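Ticket 2202 - spare fingertips + cables, cloth folding cell
Status: open, waiting on quote
Requester: So-yul Oh

Need a decision on spares before the October budget closes. Fastolano quoted 900 for a gripper cable set, lead time 25 days. Plemix is cheaper, roughly 80 per fingertip pair, but no word on minimum order. Asked twice.

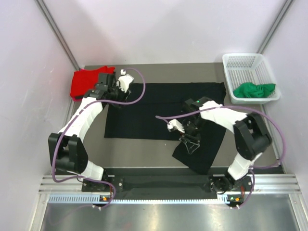
Both arms on the same rail so if one is down for parts we lose the whole cell, can't fold one-handed. Would rather hold one full cable set on the shelf. Fingertips we can order as we go.

Update 3:40 pm: Morgan says they dont stock this cable length. Ikon might, form sent.

Still to do: cost code for the spares, and does the service contract cover cables or just the arms? Pls check befor I sign anything.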